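Observing the Planets: An Evening Course for Beginners
Handout 4: Comets, and why they don't do as they're told

Tutor: Vilja Suominen

Before we start

Last week's homework was to find Jupiter with the naked eye and write down which way it had moved against the stars by the end of the week. Several of you found an aeroplane. Please have another go. An aeroplane will have changed its position rather sooner than the end of the week.

Bring your red torches again. White torches, phone torches and the thing Marisol wears on her head are all welcome at other people's courses.

1. What a comet is

A comet is a lump of ice, dust and rock left over from the making of the Solar System. The lump itself is called the nucleus, and it is usually a few kilometres across. On the scale of planets this is very small indeed, and for most of its life nothing about it would get your attention. It is dark, too. The surface of a typical nucleus reflects about as much light as a lump of coal, so when people call comets "dirty snowballs" they are being kind about the dirt.

Everything you see from your garden is a result of that lump getting warm. As it comes towards the Sun, the ices near the surface turn straight from solid into gas, carrying dust off with them. The word for this is sublimation, and you'll need it for the worksheet. The gas and dust spread out into a fuzzy cloud around the nucleus called the coma. Comas can grow wider than the planet Jupiter. There is very little in them. If you could put a bit of coma in a jar, you would be hard pressed to persuade anyone that the jar wasn't empty.

2. Tails

Most comets that put on any sort of show have two tails.

The dust tail is yellowish or white, broad and often curved. Sunlight pushes on the tiny grains and they drift away from the nucleus, each into its own slightly different orbit.

The gas tail (also called the ion tail) is bluish, narrow and straighter. It is made of electrically charged gas and gets swept along by the solar wind, the stream of particles that blows outward from the Sun all the time.

Now the point that loses marks every year. The tail points away from the Sun. It does not trail out behind the comet like smoke from a train. When a comet is on its way back out of the inner Solar System, it travels more or less tail first. Draw this. Draw it again without looking at your first drawing. I have taught this course for six years and I have yet to mark a full set of diagrams without at least one steam engine among them.

3. Where they come from

Short-period comets take less than 200 years to go round the Sun. Many of them come from the region beyond Neptune where small icy bodies are plentiful, and their orbits have been bent inwards over time by the giant planets, Jupiter being the chief bully.

Long-period comets take anything from 200 years to millions. They are thought to come from the Oort Cloud, a vast shell of icy objects surrounding the Solar System at an enormous distance. I say "thought to" on purpose. The Oort Cloud has never been seen directly. We work out that it must be there from the paths of the comets that arrive, in much the same way that you can infer a neighbour's cat from the state of your flowerbeds.

4. The orbit

A planet's orbit is an ellipse that is nearly a circle. A comet's orbit is usually an ellipse that has been pulled out like toffee. You need two words here.

Perihelion: the point closest to the Sun.
Aphelion: the point furthest away.

A comet moves fastest at perihelion and slowest at aphelion, which follows from Kepler's second law (Handout 2, the page with the pizza slices). The upshot is that a comet on a long orbit spends nearly all its time a very long way off doing nothing in particular, then rushes past us in a matter of months. Those of you with grown-up children will know the pattern.

5. A short history of being alarmed

For much of history a bright comet was bad news. It was taken as a sign that a king would die, and as kings did die from time to time, the evidence was felt to be strong.

The Great Comet of 1680 was the first to be discovered with a telescope, by Gottfried Kirch. It was still on view early in 1681, with a remarkably long tail, and it caused a fine crop of sermons. It also caused an argument. One comet had been seen before dawn going in towards the Sun, and another had been seen after sunset coming away. Were these two comets or the same one? Isaac Newton at first thought two. He later changed his mind, and used this comet as a test of his ideas on gravity when he wrote the Principia. If you take one thing home from this section, let it be that Newton got it wrong first time and then did the sums again.

Edmond Halley went on to compare records of several earlier comets and noticed that those of 1531, 1607 and 1682 had very similar orbits. He suggested they were one object coming back, and predicted it would return around the end of 1758. It did. He had by then been dead for over a decade, so he missed the applause.

Note for anyone copying from an old edition of the course book: the 1681 and 1682 apparitions are different comets. Halley's is the one in 1682.

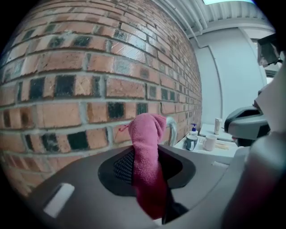 6. Brightness, and the trouble with it

The brightness of anything in the sky is given as a magnitude. The scale runs backwards, so a smaller number means a brighter object, and very bright things go negative. I didn't choose it. Under a dark sky, most people can see stars down to about magnitude 6.

Comets cause trouble with this scale for two reasons. First, their light is spread out. A star of magnitude 4 is a neat point. A comet of magnitude 4 has the same amount of light smeared over a patch of sky, and can be maddeningly hard to see from a town. Treat the published figure as the comet's best side.

Second, nobody can be sure how bright a new comet will become. It depends on what ices it has, how much fresh surface is exposed and whether the thing holds together. Comet Kohoutek in 1973 was widely promoted as a marvel and turned out fairly modest. Comet Holmes, in 2007, brightened by a factor of hundreds of thousands in under two days, with no warning at all. Newspapers prefer the first sort, as they can be printed in advance.

7. How to look

Find out where the comet is before you go outside. A printed chart is better than a phone, as it doesn't ruin your night vision or ring.

Give your eyes at least 20 minutes in the dark. Forty is better.

Use binoculars first. A wide view helps far more than high power, and a big telescope will often show you a small piece of the middle and none of the tail.

Look slightly to one side of the faint patch. The edge of your vision is more sensitive to dim light. This is called averted vision and it feels like cheating.

Move the binoculars a little. Faint smudges show up better when they drift.

Never sweep near the Sun with any optical aid, including when the Sun is "nearly down". Wait until it has fully set.

Write down the time, the direction, what you used and what you saw. "Grey blob, possibly breath on lens" is a perfectly respectable entry, and I have several.

8. Questions to prepare

Work through these before the next class and bring your answers on paper. Marisol Cáceres is taking that session and she reads handwriting more patiently than I do.

Explain in your own words why a comet has no tail when it is far from the Sun.

Sketch a comet at three points on its orbit: approaching the Sun, at perihelion and leaving. Show both tails each time. No steam engines.

A comet has its perihelion well inside the orbit of Mercury. Give one reason why it might be spectacular and one reason why we might hardly see it.

Why would a comet that has gone round the Sun many times tend to be fainter than one making its first visit?

Late worksheets go in the blue folder, with your name on them this time.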